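Speaker notes: "Who measured the benefit?" Open-plan offices and the claims made for them
Veronica Pîrvu, 2025-07-14

Slide 1. Title only. Leave it up while people sit down. Skip the biography, they have it in the programme.

Slide 2. Start with the sales line. "Take down the walls and people will talk to each other." Ask for hands: who has been told this by an employer? Then ask who was shown any evidence. Wait. Don't rescue them from the silence.

Slide 3. The Vasiliu survey. This is the one my own firm paid for, so say so early. 657 staff replied, all of them from companies that had already moved to open plan. The headline was that 80 per cent felt "more connected". Read the question out in full: "Do you feel more connected to your colleagues in the new space?" No one was asked before the move. Connected compared with what? I would not buy a kettle on that.

Slide 4. What people do when the walls go. They buy headphones. They book a meeting room for one. They work from the stairs. If you count chat messages as collaboration, the numbers go up nicely, and I suspect a good part of that is people typing to someone three desks away so as not to be overheard.

Slide 5. Plain walls and carpet. Pause on this one.
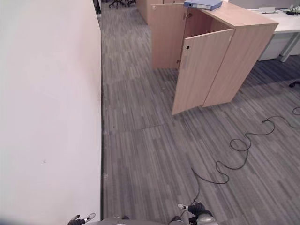

Off-white wall, grey carpet tiles.

Talk about sound. Carpet tiles help with footsteps and chair legs. They do very little about a man on the phone to his insurer. Suppliers tend to quote one figure for the whole room, and you should ask where it was taken, how many people were in at the time and whether any of them were speaking. When I asked Zadine for this they sent me a brochure. I asked again and got the same brochure with a covering letter.

Slide 6. Cost. Here I'll give the other side its due: open plan is cheaper per desk, and that is a perfectly respectable reason to do it. Say that twice. My complaint is with firms that save the money and then call it culture. The Jitska move saved a whole floor's rent. The staff letter spent 48 lines on creativity and never mentioned the rent.

Slide 7. Desk sharing. Plotport sells software that tells you how many desks sit unused. Fine. But a desk can look unused when its owner is in a meeting, at lunch or hiding from the noise. Ask how long a gap has to be before it counts. In the demo I saw it was 20 minutes. I take longer than that over soup.

Slide 8. Storage. Always the last thing on the plan and the first thing people moan about. Cupboards get drawn small to make the room look bigger, then coats end up on chair backs.

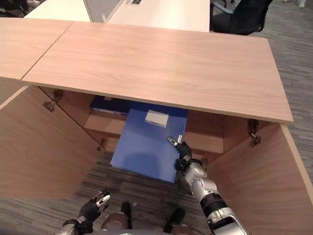
Would putting the walls back fix any of this?
It might help with noise, but I haven't seen good figures for that either, so I would try two or three closed rooms and ask people before and after.

Slide 9. What to ask for. A survey before the move as well as after. The same questions both times. Sick days, if HR will part with them. Names off the forms. If the consultant says there isn't time, ask what there is time for.

Slide 10. Contact details. If running late, drop slide 7 and keep slide 9.

Comments

deskbound_m: We did the Plotport trial in May. It had me down as absent for a whole afternoon I spent at the printer.

Carrow: Bit hard on open plan. I sat in a private office for years and never spoke to a soul. I like the new place.

V. Pîrvu: Carrow, I believe you. I'd just like to see it asked properly.

tilly77: Are the slides going up as well?

Related items
Hot desks and cold tea: a year of sharing
How to read a workplace survey
Meeting rooms for one
What does "well-being" mean in a lease?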